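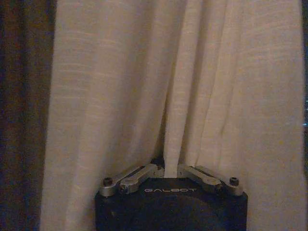
# Tivville renueva las cortinas de Ristholm con un tejido visillo de aspecto lino

La cadena Tivville ha completado la sustitución de cortinas en el edificio de apartamentos Ristholm. El pedido, adjudicado al taller Indumum, comprende 332 paños en tonos crudo y beige, de trama abierta y superficie irregular, con hilos más gruesos visibles en horizontal.

Según la ficha de entrega, cada paño mide 299 cm de alto y se cuelga con pliegue vertical continuo. La confección ha consumido 3931 metros de tela, suministrada por Marchetti en rollos de 100 metros. El dobladillo inferior se cosió en taller y se ajustó en obra en las plantas con suelo desnivelado.

El tejido filtra la luz sin oscurecer la estancia. De noche, las luces de la ciudad siguen percibiéndose a través de la tela, con los contornos difuminados. Los dormitorios interiores conservan por ahora los estores anteriores.

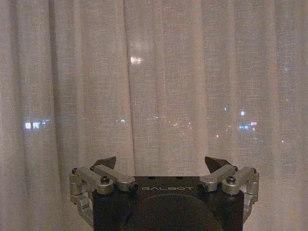
*La cortina de trama abierta, de noche, con luces del exterior al trasluz.*

Indumum recomienda lavado en frío y colgado en húmedo para recuperar la caída. La revisión de rieles y ganchos está prevista para junio.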